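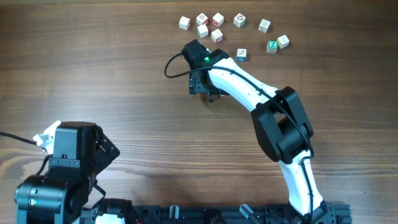

Two people on the list have asked me already whether the open day is worth the drive if you don't build anything yourself. I would say yes, if you are patient. Bring a jacket.

Lists > Small Automation > Archive > October > Tenach open day

Re: Tenach open day, notes from the afternoon
Posted in October, 4:40 pm, by a list member
18 replies | 2,524 views

I went to the afternoon session at Tenach and said I would write it up. First, the message that started this thread, for anyone who joined since:

> Does anyone know what they will be showing this year? Last
> year it was mostly slides and one conveyor that was down for
> repairs. The notice says "tabletop arms, live" and lists Broren
> and Kwon as exhibitors. I have a three hour drive each way and
> would like to know if there will be anything moving. Also, is
> there parking, or is it the field again?

It is the field again. The gate opened at 1 and there was room for up to 100 cars, which was enough. Sign-in was at a folding table inside the big door. They gave out paper badges and a floor plan with the Kwon and Broren areas swapped, so if you go next year, check the signs on the walls.

There were no slides this time. Broren had the front half of the hall with their pallet line, which ran the whole time I was there apart from a stop to clear a torn carton. The person running it answered questions over the noise as well as anyone could. Kwon had a vision sorting station and a stack of brochures. I asked about lead times and was told to leave an email address, so I did.

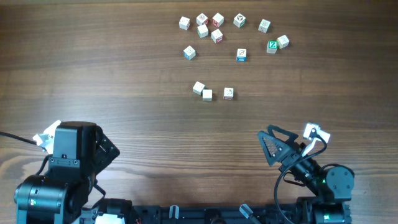
The tabletop session was the one I had come for. It was held in the side room at 2, and we stood for it. The arms are small, built up from servo motors and brackets, and mounted on one rail along the edge of the table. I have been looking at setups like this for our parts bench, where we have a similar problem: small items, no fixed spacing, no tray. Alphabet blocks are a fair stand-in for that, lying at odd angles with some of them nearly touching, and a block that sits against its neighbor is harder to get hold of than one with open wood on all sides. I asked how they deal with pairs like that. The answer was that they try to approach from whichever side is open, and that tight pairs are still where most of their misses come from.

The control software is called Drutik. It runs on an ordinary desktop computer. I did not get a clear answer on the license. They said pricing for small shops would be posted over the winter, and I will forward it if I see it.

I stayed afterward to ask about the wrist cameras, which matter more to us than the arms do. From up close you can read a plain line drawing on a block, and a camera that low would be good enough for the stamped marks on our parts.

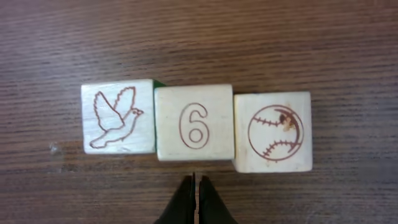 On the marks, one reply I got off list says to be careful, as stamped steel throws back a lot more light than a toy block does, and they had to put a diffuser over the lamp before their own camera could read anything. I had not thought of that and will try it before we spend money.

Other items, in no order:

- Coffee was free. Food was a truck outside, cash only.
- The side room is up two steps with no ramp that I could find. I mentioned it at the sign-in table.
- Broren will do site visits, but only for lines above a certain size. We are well under it.
- Kwon's sorter was quieter than I expected and I could talk normally next to it.
- If you want to stand close for the tabletop session, get in line early.

I also asked how they set the height of the gripper over the table. They teach it by hand at a few points and let Drutik fill in the rest. If the table gets moved, they do it over. Our bench gets bumped every week, so that would need some kind of stop bolted to the floor. Glare was the other thing I wrote down. A varnished top gives a bright spot under overhead lights, and I would go with a matte mat at our place.
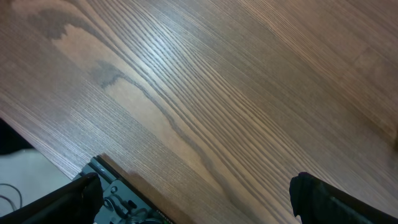

A matte mat is fine until it curls, according to a later reply, and the suggestion there is to glue it down at the corners and teach the heights after the glue has set, with the mat thickness written on the underside of the table.

I have the floor plan and the Kwon brochure scanned. Write to me off list if you want either one. The brochure is a large file, so please don't ask me to post it here.

3 people marked this message as useful | Reply | Share (2)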